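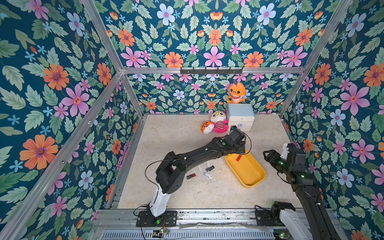

The Great Wallpaper Comeback

I grew up in a house with eight different wallpapers, and I can still draw you most of them. The hall had brown bamboo. The bathroom had fish. My bedroom had a trellis with a small, smug bird in every third square, and when I had measles I lay there giving all the birds names. Then my parents discovered magnolia emulsion, as everybody's parents did, and in one long August the whole lot went into bin bags.

So I've been watching the return of big, blowsy, flowery wallpaper with a sort of greedy interest. You'll have noticed it. It started in restaurants (the loos, mainly) and then it was in hotels, and now my own sister, who painted her entire flat the colour of a paper bag, has peonies up her stairs.

I decided I wanted some too. I have a box room at the back of the house with one mean little window, and I'd been meaning to do something with it for years. How hard could it be?

My first stop was Vadero, a shop I'd walked past for ages without going in because the door is very heavy and looks locked. It isn't. Inside there are pattern books stacked up to your elbows, and you sit at a long table and turn the pages like someone choosing a coat for a duchess. I was there for most of a morning. They're lovely in there and they bring you coffee, but they do let you fall in love before you find the price, which is pencilled on the back page. Mine was £840. For a box room!

I put it back. I had another look at it, and then I put it back again.

The thing I hadn't understood is the repeat. With a small pattern you hardly need to think about it, but if your flowers are the size of dinner plates, it may be a couple of feet before the same one comes round again, and every strip has to be lined up with its neighbour. All the bits you cut off to make that happen are bits you've paid for. The woman at the next table was doing sums for a stairwell and had gone quite pale.

Then I went to Ekis, which is on the trading estate behind the bus depot and sells off ends of lines. It's cold, it's badly lit and I loved it. They told me they had 4000 rolls in, and I believe them, because I think I moved half. The trick is to check the batch number on every label. Two rolls of the same paper printed on different days can be a shade apart, and you won't see it until they're side by side on the wall with the paste drying. I found five rolls of a Liepiņa design, poppies and seed heads on a dark green ground, and four of them matched. I bought all five and have since lined a chest of drawers with the odd one out.

Dark grounds, by the way, are the thing to go for if your room is small. I know we've all been told to paint small rooms white, and I've done it, and what you get is a small white room. A deep blue or green with a great tangle of flowers over it blurs the corners somehow. You stop noticing where one wall ends, particularly by lamplight. My sister disagrees and says it's like sitting in a hedge. I like hedges.

And do all the walls. I'm sorry, but I can't get on with the feature wall. One papered wall and three plain ones always looks to me as if the money ran out, and in a box room you might as well go the whole way.

Now, hanging it. I'd been told to start behind the door, where any mismatch at the end won't show, and to use a plumb line for the first drop. I used a plumb line. I then ignored it, having decided that the door frame looked straighter. My house was built crooked and has got worse, and by the time I reached the window my poppies were climbing gently uphill. I took down three drops while they were still wet, said some words, and began again from the string.

A few things I'd pass on. Buy a proper paperhanging brush; I had a Dreler one from the hardware shop and it did beautifully. Change your knife blade far more often than feels reasonable, as a dull one drags and tears the wet paper. Let the paste soak for as long as the label tells you, even when you're bored. And buy a spare roll and put it in the loft, in case of a leak or a nephew.

It took me two weekends and a bit. There's one join by the radiator where a poppy has a slightly wrong stalk, and I see it every single time I go in. Visitors don't, or they're polite. I've moved a chair in there, and a lamp, and I'm now looking at the downstairs loo and wondering about fish.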